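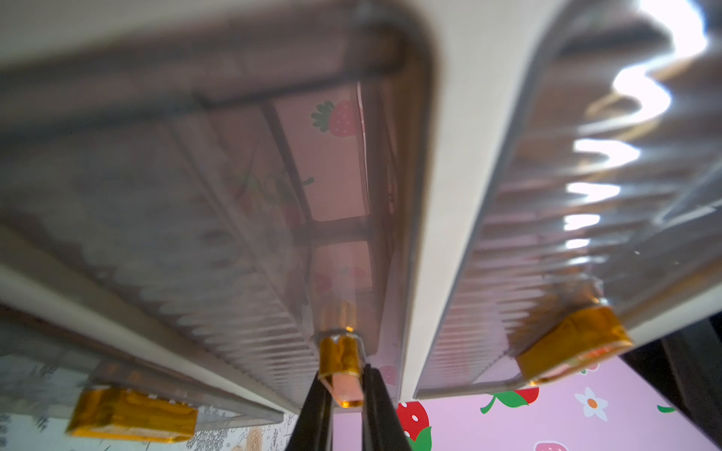
Temimeo is a set of episode notes for the television series Pergate, written by one viewer during the second watching. The notes were first made on paper cards, one card for each episode, and I typed them later into a plain text file. Clear plastic trays with a ribbed floor, such as these, are good for cards of this kind, as you can read the bottom one from underneath. The file has 37 episodes and 346 notes.

## What is in the file

- `episode`: number in order of showing, not of filming
- `scene`: my own short name for the scene
- `note`: free text, never longer than 300 characters
- `spoiler`: yes or no

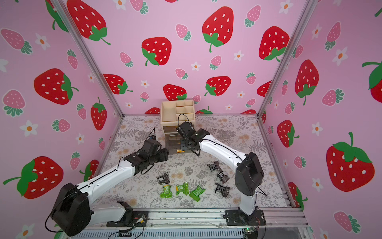 ## Known problems

The Ranjbar flashbacks are told in a different order in the two-part finale. I have kept the order of the finale, so 70 notes have a second scene name. The colour of the mood labels was lost when I typed the cards.

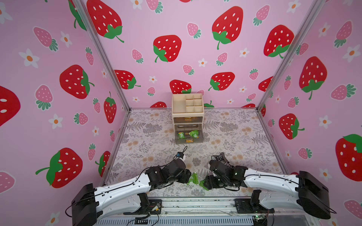

Bakeck, the fairy tale episode, has the longest notes because I like it the most. Its garden set is all painted flowers and fruit, in the same spirit as the big red strawberries and white flowers on this pink wallpaper. Please check my spelling of the songs there.

Last change: 24 Sep 2000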